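Potstead Shared Workshop - Robot Build Course
Handout 2: Door tasks in simulation before the arms are powered

Covers the work between the end of the wiring session and first motion on the bench. Bring the joint limit sheet from Handout 1, filled in.

1. What the simulator is for

The two-armed build has more reach than the workshop has clear floor. Door opening is therefore set up and run in simulation first, with the same controller code that will later drive the motors. Only the bottom layer changes: commands go to the simulated joints instead of the Broltari motor boards. If you find yourself editing the task code to suit the simulator, stop and fix the interface.

2. Model checks

Load the model with gravity on and the controller off. The arms should sag smoothly and come to rest within their limits. An arm that jitters usually has overlapping collision shapes at the wrist. An arm that drops as if weightless has a link with its mass left at the default.

Check the sign of every joint by hand, left arm first. Mirrored joints on the right arm are the commonest fault in this course, and they do not always show up in the rest pose.

3. Contact settings

Use the values in the Numano settings file as a starting point. Stiff contact makes the fingers chatter against the handle; soft contact lets them sink into it. Change one value at a time and write down the run number. Run 795 in the shared log is a usable reference for a clean approach, and run 3149 for a full pull with the base fixed.

4. Approach and contact 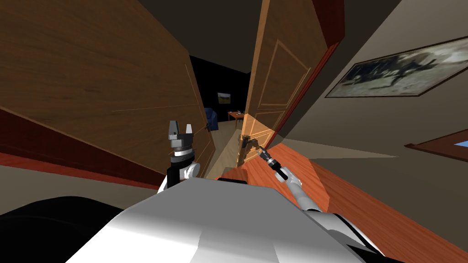

Mechthild Stöckli
Course tutor, robot build group

The right gripper is against the handle of the panelled door, with the forearm coming in on a diagonal. The left arm is held upright with its fingers apart and nothing between them. Note how little room there is between the two wooden surfaces. Any plan for the left arm has to be checked against both, and against the right forearm.

Record wrist force from first contact onwards. A steady rise with no change in hinge angle means the pull direction is wrong - recompute it from the hinge axis, not from the door face.

5. Before the next session

Complete the sign check for both arms. Save one approach with the force log attached. Read the section on current limits in the Grabner notes.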